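Robot Operations, Unit 5: When the Gripper Lets Go
Notes for February 10, 2026

Okay, so last time I promised you a real failure, and I've got a good one (painful for me, useful for you). It's the slipped-grip fault from the Kesis project, where we teach folding with hand-held grippers and then hand the whole thing over to the arm.

Quick recap for anyone who missed it. We recorded 100 demonstrations of folding a cloth, trained on them, and ran the arm. In 19 of the runs it closed its fingers next to the cloth, pinched nothing, and then happily carried on through the entire fold in thin air! No error, no stop. The log said everything was fine. 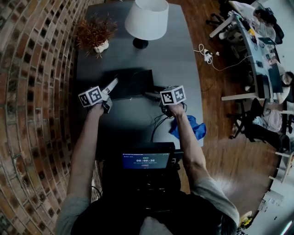 My first guess was the motor, and I lost a whole afternoon to it. Musyoka Shirima was the one who went back to the recordings and plotted the finger opening over time. In 9 of the demonstrations the marker tracking dropped out for a moment right at the grasp, and our software quietly filled the gap with the last good position. So the arm was learning from hand positions that were simply stale. Ugh.

What I want you to take from this is the word "quietly." A dropout is normal, you'll get them every day. Filling one in without a flag in the log is the fault, and I wrote that line of code myself back in October, so feel free to tease me.

The safety side worries me more. An arm that thinks it's holding something moves at full carrying speed, and Mwanahawa Ondieki had her hand near the table on one of those runs. She was fine, but we now stop the arm if the fingers close all the way on nothing.

For next time: read the Norholm fault log and mark every spot where you'd have wanted a warning. Bring it on paper, please, we'll be swapping them.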